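Kraft paper

Kraft paper is a strong, usually brown paper made from wood pulp cooked by the kraft process.
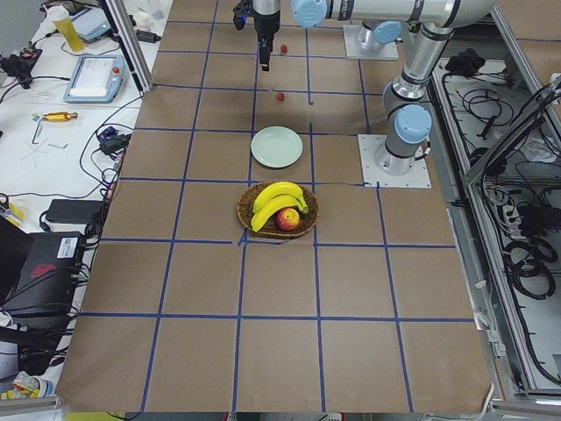

Brown kraft paper used as a table covering, marked into squares with blue tape

It is one of the great everyday materials, found in carrier bags, parcel wrap, cement sacks, gummed tape and the outer faces of cardboard boxes. The name comes from the German word Kraft, meaning strength, and anyone who has tried to tear a good sheet by hand will see how well it was chosen!

How it is made

Wood chips are cooked under pressure in a strong alkaline mixture called white liquor. This loosens the lignin, the natural glue that holds wood together, but leaves the long fibres in remarkably good shape. The fibres are washed, screened and spread as a watery slurry over a moving mesh, then pressed and dried into a continuous web that is wound up in huge reels.

Softwoods such as pine and spruce are the usual choice. Their fibres are much longer than those of birch or eucalyptus, and long fibres tangle and bond over a greater distance, giving a sheet that resists tearing beautifully. Hardwood fibre is sometimes blended in for a smoother surface.

The used cooking liquid, known as black liquor, is a wonderful piece of thrift in itself. It is thickened and burned in a recovery boiler, which gives steam and power for the mill and returns most of the cooking chemicals for another round. The process also gives off sulphur compounds with a smell like boiled cabbage, familiar to anybody who has lived downwind of an older mill.

Colour and finish

The brown colour is simply that of the pulp before bleaching, and it varies from pale straw to a deep toffee shade depending on the wood and the length of the cook. Bleached kraft is white and goes into flour bags and food wrapping. Many wrapping grades are machine glazed, meaning that one side is dried against a large polished cylinder and comes out shiny while the other stays slightly rough. Ribbed kraft, with its fine parallel lines, is a favourite for gift wrap and is easily told by touch.

Sack kraft is left more open so that air can escape when a bag is filled at speed. Some of it is also given a very fine crimp while still damp. The crimp lets the sheet stretch a little under a sudden load, so a dropped sack is far less likely to burst.

Weights

Paper weight is given in grams per square metre. Light kraft for wrapping and void filling is thin enough to crumple in one hand, while the heaviest liner grades feel closer to card. Kraft has a grain, like other machine-made papers: it folds more crisply along the direction in which it ran through the machine, and it is stronger in that direction too.

Craft and household use

Kraft paper is much loved well away from the packing bench. Dressmakers draft patterns on it, printmakers pull rough proofs on it, and decorators roll it out over floors. Bookbinders line spines with it. Stretched over a worktop it makes a cheap surface that can be drawn on, taped and thrown away when it gets grubby.

The pattern cutter Tamara Husar argued for it warmly in her handbook Plirangate Patterns, a work of 469 pages with a whole chapter on paper. She kept her most-used blocks on heavy brown kraft and liked the way pencil, chalk and white crayon all show up on it. The Mocanu mill at Drallesum, which supplied her workshop, sold short reels to schools under the name Dalis – still a byword among local art teachers for any brown paper on a roll.

Recycling

Clean kraft paper is readily recycled, and its long fibres make it a prized ingredient in mixed waste paper, where it lends strength to weaker stock. Each trip through the pulper shortens the fibres a little. Sheets with a plastic or wax coating need separate treatment.

See also: corrugated board, greaseproof paper, sugar paper, wood pulp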